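Incidencia: la tina rosa suelta color y los peluches de fresa pierden pelusa
Producto: tina grande de plástico Clavness, color rosa
Estado: abierta de nuevo por el cliente
Fecha de apertura: 15 de septiembre de 2026

Mensaje inicial
Compré la tina en la tienda en línea de Emier para guardar y lavar a mano los peluches de mi hija. Tras el segundo lavado noté un tono rosado en las partes claras. La ficha dice «color estable», y a estas alturas me cuesta creerlo. También hay pelusa pegada al plástico después de cada uso.

Respuesta de soporte
Le recomendamos lavar con agua tibia a 27 grados y jabón neutro Movum, sin dejar los peluches en remojo. Es posible que el tono proceda del propio juguete. ¿Puede indicarnos qué peluches lava?

Respuesta del cliente
Adjunto la foto. Las piezas son las de las fresas rojas con hojas verdosas, marca Mirzaei. Lo de que el color viene del juguete ya me lo esperaba — siempre es culpa de otro fabricante.
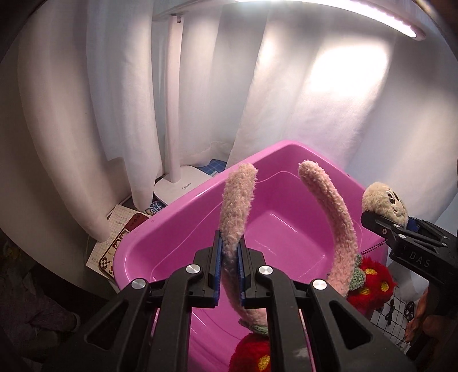 Adjunto 1. Peluches de fresa en la tina rosa.

Las partes largas y rizadas ya eran de un rosa muy pálido cuando los compré, así que admito que comparar no es fácil. Por eso hice la prueba con un paño blanco: 2 horas en la tina con agua y jabón, sin ningún juguete. Salió blanco, o eso me parece con luz de lámpara. Luego froté una fresa con el mismo paño húmedo y quedó una marca rojiza.

Respuesta de soporte
Gracias por la prueba. El resultado apunta al tejido rojo. Le sugerimos lavar las fresas por separado y cerramos la incidencia.

Reapertura
No la cierren. Un solo paño no demuestra nada, y de la pelusa no han dicho una palabra. Voy a repetir la prueba a la luz del día, con la tina seca al empezar y un paño nuevo. Mientras tanto, quiero saber en qué se basa lo de «color estable» y si el fondo debería retener tanta pelusa después de cada uso.

Pendiente: respuesta de Clavness sobre el acabado del fondo.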